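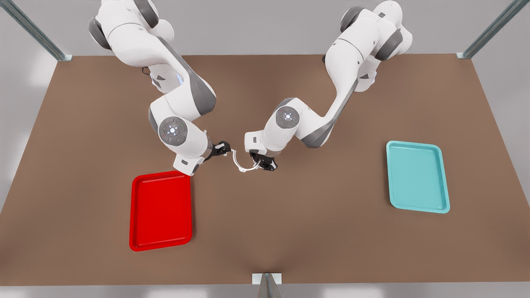
Progress report to the Nellier Fund: Skondberg Community Music Programme

Period covered: March to the date of this report, Saturday, December 10, 2022

1. Purpose of the grant

The Fund's grant supports free rehearsal space and public concerts for amateur and semi-professional musicians in Skondberg and the surrounding villages. It also meets part of the cost of bringing the Cui Hall back into regular use as a concert venue. The hall opened in 1988 and had hosted only private hire in recent years.

2. Concerts

The spring and summer programme went ahead as set out in the original application, with one change. The open-air brass evening was moved indoors after the licensing authority asked for a separate stewarding plan for the green. The plan has now been submitted and we expect a decision before next season's dates are fixed.

Total attendance for the period was 2247, against a target of 1000. Most of the increase came from the choral weekend and from the two evenings given by the Skuditz Quintet, both of which were full. The Sunday folk sessions drew smaller audiences than planned. They have been moved to an earlier start and shortened to a single set, and the interval bar no longer opens for them.

3. Rehearsal space

The upper room is in use on four evenings a week. The youth wind band has the longest booking. Sound leaking into the ground-floor meeting room remains a cause of complaint, and a quotation for a second inner door is attached at Annex B. No grant money has been spent on this item. 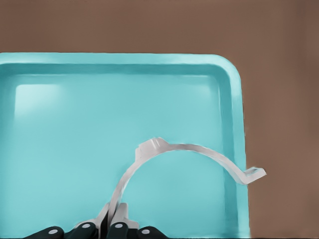

Mechthild Nägeli told the autumn review meeting that the wind band had doubled its playing time since moving to the hall, but that percussion players still had to carry their instruments up the stairs. She asked for lockable storage on the upper landing. We have agreed to this in principle, subject to fire safety advice.

4. Finance

Spending is within budget under all headings except piano maintenance. The concert grand needed new dampers and a further tuning before the choral weekend. The overspend has been met from ticket income. A full statement is at Annex A.

5. Next period

The winter series will open with a programme of new songs by Wubit Tufa, performed with the hall's resident string players. Auditions for the summer chorus begin in March. We ask the Fund to confirm that the unspent publicity allowance may be carried forward to cover printed programmes for both.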